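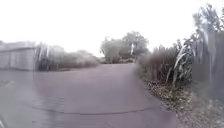
The path at Lodport, with the low grey building on the left.

Progress report, September
Lodport Walking Routes
Prepared by Wing-yan Tai for Kathleen Horgan, Farby Fund

Dear Kathleen,

We are happy to report on the second period of the grant. The main work was the printed walking map for older residents. The text is finished in three languages, and Han-gyeol Yang has checked the Korean version with two readers from outside our office. They asked for larger letters on the back side, so we changed the fold and removed one advertisement.

We printed 200 test copies and gave them out at the library and the Brimport health center. The comments were mostly good. Several people wrote that the walking times are too short for them. Tapio Vuorinen now walks each route again at a slower speed, and the new times will be in the final map.

The final print will be 3,000 copies. The printer, Claeys, raised the paper price after our first offer, and we are now over the print line by $1,000. We ask your permission to move this sum from the travel line, where we spent less than planned.

Still open are the bus stop names on route 3, which the city is changing. Si-eun Kang will send you the corrected page when we receive the new list.

With kind regards,
Wing-yan Tai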